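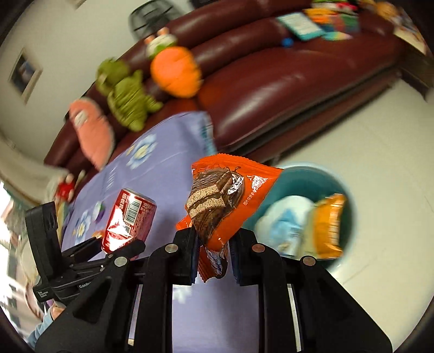
When do the free pottery evenings start at the Ruawai Arts Center? The first one is March 7, doors open at 6:30pm.

Posted Feb 6, 2018

Sign-up is open now for the spring clay sessions, all ages, no experience needed. Two kilns running this year thanks to a $3,000 grant from the Ostby Fund – so pieces should come back quicker than last spring. Bronwyn Kerslake is teaching again, handbuilding first, then the wheel. Over 80 places across the season but the wheel nights fill up fast. Clay and glazes are provided, bring an apron and a old towel. Kids under 12 need an adult with them.

Parking in the Ludon Street lot, side door only – front steps are still being repaired. Sign up at the desk or by phone. Glaze color list to folow next week.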